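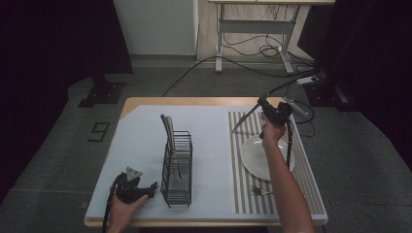

Table setting is my favorite chore of the whole day and I will happily talk about it for as long as you let me! I've been trying to work out a setup where the dish rack lives right on the table, so clean things go from rack to placemat with no walking back and forth. The tall black wire rack goes on the left, the striped placemat goes on the right, and the plate sits on the stripes. I love that gray and white stripe, it makes even a plain white plate look like you meant it. Where I'm stuck is the flatware. I've got the fork lying sideways in front of the plate, tines to the left, and now I can't decide where the knife goes. Along the top? Right side like everybody's grandmother did it? Also up for discussion: knives in the rack, handle up or handle down?

stripes_and_spoons, original poster
Koststead Home Forum > Kitchen & Table > Setting the table with the rack on it
23 May 2025

Reply from: potato_masher_2

Ooh, I like this. I had a rack on the counter for years and always ended up carrying forks across the room in a fist.

Knife on the right, blade facing the plate, fork on the left, tines up. I know it's boring but your hands already know where to go. The sideways fork looks pretty but your guest has to pick it up and turn it before they can eat anything.

Handle up in the rack. Always.

Reply from: gravyboat_captain

Going to disagree on both counts, in a friendly way!

The sideways fork is great on a narrow placemat. If your mat is barely wider than the plate, a fork on the left hangs half off the edge and it drives me up the wall. In front of the plate it stays on the fabric. Then I'd put the knife above the plate, also sideways, so they match. We do dessert spoons up there all the time and the world keeps turning.

And I put knives in handle down, blade up, because the blade dries faster. I know, I know.

Reply from: potato_masher_2

Blade up in an open wire rack on a TABLE? Where people reach across for the salt? No no no. Please turn them around.

Reply from: gravyboat_captain

It's two adults in this house and we both know it's there. But fine, on the table I'd turn them. On the counter I'm keeping my way.

Reply from: lidless_jar

Handle up is the only way I can live with, and the original post has it right, with that light beige handle sticking up over the top rim where you can grab it. If it bothers you that it leans, get a small cup to stand inside the basket. I have a Zistel rack that came with one and the knives stand nearly straight. The cup holds 12 pieces, so it does the whole family plus the serving spoons.

One warning about wire racks: thin paring knives work their way out through the mesh. Mine poked through at the bottom and scratched the table before I noticed. Check where the tips end up.

Reply from: stripes_and_spoons

Oh, I hadn't thought about the tips at all! There's a mat under everything so the wood should be safe, but I'd be sad about the mat too. It's a soft blue-gray and I'm very attached to it. A cup is going on the list.

gravyboat_captain, I tried your matching sideways idea at lunch and it looks wonderful. My husband asked if we were at a restaurant. Then he put the knife on the right before he sat down, so I suppose the vote in this house is split.

Reply from: hem_and_haw

Can we talk about the placemat for a second? You've got the stripes going from the far side of the table down to the front edge. I turn mine the other way so they run left to right. To me it makes the table look wider, and the fork lines up with the stripes if you're laying it sideways. With your direction I'd put the flatware straight up and down next to the plate so everything goes with the lines.

I sew mine from Chornovol ticking, cut 18 inches long before hemming. They wash like a dream. Wash the cloth before you cut it or it'll pull in on you.

Reply from: stripes_and_spoons

Now I have to try it sideways! I never once thought about the fork and the stripes going together and now it's all I can see.

Next thing, for the people who know surfaces. Do you wipe down every time you clear, or only when there's something to wipe? I have a real weakness for a clean pale surface with nothing on it. I'll go after one crumb with a cloth like it insulted me.
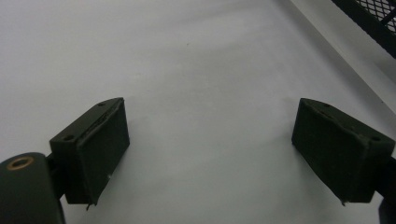 Pale gray-white, and one tiny dark speck up near the middle.

Reply from: lidless_jar

That speck would ruin my evening, haha. I wipe every time. Damp cloth, then a dry one, and lift the rack instead of going around it. There's always a ring of something under the feet.

Reply from: potato_masher_2

Only when there's something to wipe. Wiping a clean table is just petting it.

Reply from: gravyboat_captain

I pet mine too. A drop of Fasta in a bowl of warm water, wring the cloth out hard, long strokes toward yourself. On anything pale, keep a separate cloth from the one you use on the stove. I learned that one last August with tomato sauce.

Reply from: hem_and_haw

Try a fingernail on the speck before you scrub. If it lifts, it was a crumb. If it doesn't, put the plate over it and go eat.

Reply from: stripes_and_spoons

Putting the plate over it is the best housekeeping advice I've ever had! Thank you all. I'm going with the stripes sideways tonight, fork in front, knife above, handles up in the rack. If my husband moves the knife again I'll report back.

Reply from: potato_masher_2

Team husband.

Thread views: 993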